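3.2 How people pick a wall colour from a screen

I came to this part of the study with a hunch, and I may as well own up to it. I thought people would be far pickier about green than about any other colour. My own kitchen in Peltden has been four different greens, and I was sure I couldn't be the only one who stood in a paint aisle feeling slightly ill. So when we put together the online survey, I made sure green got more than its fair share of the questions.

We sent 700 invitations to households in Peltden and Bastwood and got 600 usable replies, which cheered me up no end (our first survey, on skirting boards, did far worse). Each person looked at a set of room views on their own screen at home, then told us whether they would live with the wall colour, change it a bit, or paint over it by the weekend. We let them use whatever they had to hand - phone, tablet, an old laptop with a tired screen - and asked them to note which it was. We also asked what time of day they were answering, and whether the curtains were open.

I should say a word about plain rooms. Mohammadi colour cards, which we used for the paper half of the study, show each shade as a small square on white card, and people judge a square very differently from a wall. A wall has a neighbour. It meets another wall, or a ceiling, or a big pale cupboard door, and the eye can't help comparing the two. In our pilot, the same green was called "fresh" beside a cream and "hospital" beside a cold grey, sometimes by the same person ten minutes later. That's why I kept the views in this section so bare, with no sofas or pot plants to win anybody over.
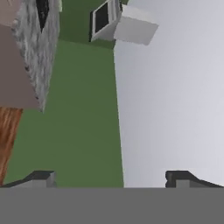
Figure 4. Rendered view with a broad green wall meeting a large pale grey-white surface.

Shading turned out to matter more than I'd guessed. When a pale area was smooth and nearly even, people tended to talk about the green as if it were the only colour there. When we made the pale area patchy, they started blaming the green for looking dirty, even though we hadn't touched it. I found this rather lovely and also a bit of a nuisance, as it meant going back over the Prendik set, where the shading had been done by hand and wasn't the same from one view to the next. We dropped those views from the main results and kept them for the appendix.

Of the people who replied, 300 had painted a room themselves in the past year, and they were the fussiest by a long way. They wrote long comments! Many of them wanted to know which way the window faced before they would answer at all, and I can't say I blame them. The people who hadn't picked up a brush lately were happier to go with a first feeling, and their answers changed less when we asked again in July.

As for my hunch, it did only half well. People were picky about dark greens, but no pickier about pale ones than they were about blues. Section 3.3 looks at what happened when we sent the same households a painted board to prop against their own wall.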